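How to iron and store a plain cotton tablecloth

Most everyday tablecloths come out of the wash looking worse than they need to. The method on this page works for plain cotton and for cotton and polyester mixes. Linen needs more heat and more water, and has its own page. Lace and anything with beading should be left alone.

Before you start

Read the care label. If it says 40 degrees, wash it at 40 and no higher. Strong colours should go in alone the first time. I had a dark red one from the Saturday market in Birkton that turned a whole load of pillowcases pink, and they never came back.

You will need an iron, a spray bottle of cold water, an ironing board and a clean bed sheet to put on the floor underneath. My iron is an old Loluvier. Any steam iron will do.

Washing and drying

Shake the cloth out over the bin or the back step. Dab grease with a little washing-up liquid and leave it for 40 minutes before it goes in the machine. Don't fill the drum more than half full. Set the spin to 1000 or lower, as a faster spin presses in creases that are hard to shift later.

Take it out as soon as the machine stops. Hang it over two lines so that it makes a shallow trough, with the hems straight. Bring it in while it is still slightly damp.

Ironing

Fold the cloth in half lengthways, wrong side out. Iron one half, turn it over, iron the other, then open it up and go down the middle to take out the fold. Work from the centre towards the hems. Dark colours can go shiny, so keep them wrong side up the whole time. Spray any patch that has dried out.

Let the cloth cool flat before you fold it.
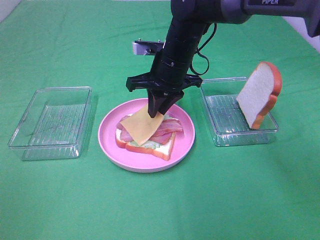
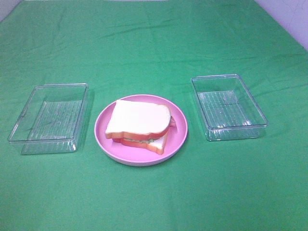

Folding is where most creases come from, and a cloth kept in a tight square will show the lines for days. Roll it instead. A cardboard tube from a fabric shop is ideal, and Bristano on the high street gives them away if you ask. Soft wrinkles like the ones in the green cloth are easily dealt with on the table: spray lightly, smooth outwards with a flat hand and leave it for 16 minutes. Sharp fold lines need the iron again.

Store the roll somewhere dry, out of sunlight, with the hem facing down. Cloths that only come out at Christmas should be unrolled and aired in October, then rolled the other way.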